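Lemau G2 pointed-finger gripper, pair - tryout notes and ordering

April 21, 2019
By Aníbal Correia

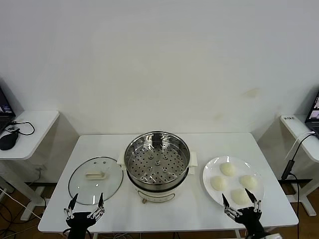 We've had the pair on the bench for 14 days now and enough people have asked, so the page goes up before the full spec sheet is done. Sheet comes in July. Numbers below are ours, measured in the Bragança shop, not the maker's.

What you get: two grippers, left and right, black fingertips, silver linkages, one cable each. Mounting plates are extra. Controller is extra. Yes people ask.

Price 800 for the pair, no singles for now.

Buns and lids

Steamer job is the one we use for comparing everything. Lid, basket, plate of steamed buns. Sounds easy, isn't. A bun is soft and smooth and the skin tears if you squeeze at a point, and a glass lid is heavy with a small handle. One gripper has to do both or you are swapping fingers all day.

Buns: 21 transfers plate to basket with the G2. Two torn skins, both on the first morning with the closing force still at the factory setting. Turned it down, no more tears. Go in low, tips under the widest part of the bun, close slow. If you come in from the top the tips dig in and you get two neat holes.

Lid: the rectangular handle is good for this gripper. Flat sides, tips close square on it. Lifts fine. Putting it back is where it gets ugly - the lid swings a bit and the rim catches on the basket. Slower arm speed helped more than more force did.

Basket: don't pinch the polished rim. Slides right off. We leave the basket in the pot and only load it.

Against the Flevix wide pad

Flevix is kinder to buns, no question. Zero torn. But the pads are too fat to get between two buns sitting close on a plate, so you end up pushing the neighbor over. On the lid handle it was worse, pads rock on the corners. If all you ever move is soft food with plenty of room, buy the Flevix. For mixed work the Lemau.

Open to closed is faster on the Lemau too. Haven't timed it properly so no number yet.

Controllers

Tested on the Grekis box only. Force limit is set per side, so do both - I set the left and forgot the right and lost most of an afternoon. Anneliese Kleinschmidt ran the same setup after me and prefers the softer ramp, second preset in the list. I think she's right for buns, too slow for lids.

Firmware 11 or later. Older ones open the tips all the way on startup whether you want it or not.

Things to know befor ordering

Cable exits at the back and wants slack. Tie it to the arm, not to the gripper body.
Tips are wear parts. Spare set in the box.
Linkage screws: check after the first day. One of ours had backed out a little.
Not sealed. Keep it out of the steam, load the basket with the heat off.
Wipe down only, no dishwaser.

Lead time depends on where you are, write and ask. Returns fine if the tips are unused.

Still to do: wet lid test, a heavier plate, and the short tips when they arrive. Will add it here.

Related items
Flevix wide pad, single
Grekis two-channel gripper controller
Lemau G2 spare tips, set
Lemau G2 short tips (preorder)
Mounting plates for G2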